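Home | Guides | Reviews | Contact

How to tell if a machine could do your chore yet

Pick one chore and write it out as hand moves. "Wipe the table" becomes reach, grip, press, drag, lift. Sushil Ahuja's list for clearing a kitchen counter ran to 349 moves, and most of them were small grips.

Next, try the chore with two fingers per hand. A pair of kitchen tongs will do. If you can't finish it with tongs, a simple gripper probably won't either.

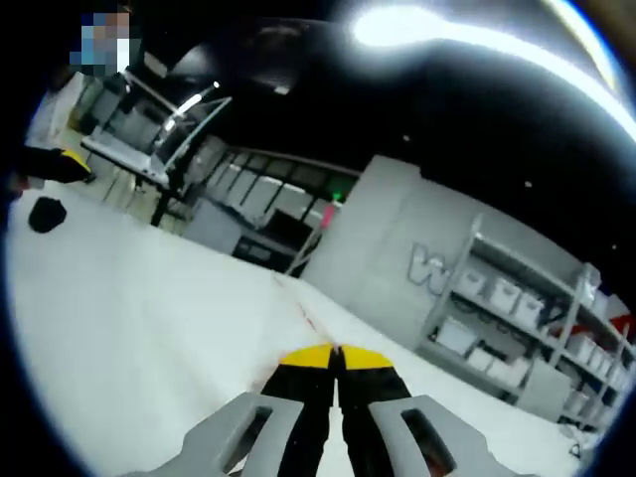 Mark each move easy, slow or failed. Hard objects with flat sides are usually easy. Cloth, wet dishes and thin paper go in the failed column for most people. Do the whole list twice before you trust your marks.

Then try the slow moves with both hands. Put one small thing on a bare part of the table and come at it from the side. Go slowly and stop before you touch it to check your angle.
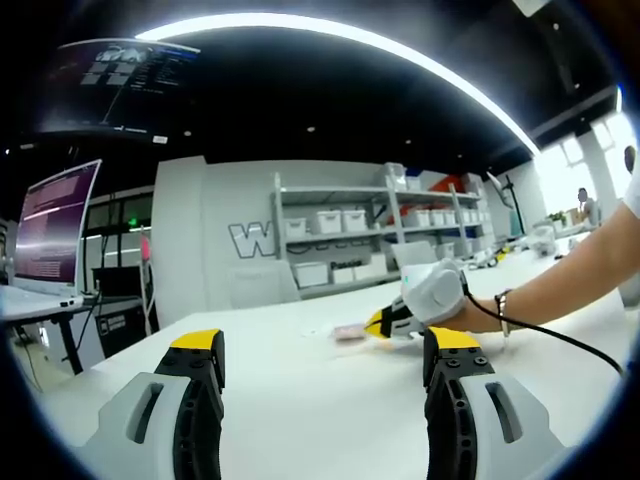 Bringing a yellow gripper tip in beside a small pink object.

Add up the failed moves. With none, a machine may manage the chore in a tidy room. With more than a few, keep doing it by hand and check again next year. Folding laundry still fails for me.

Contact Myung-ja Gil | Copyright 2019 Raltby | Back to top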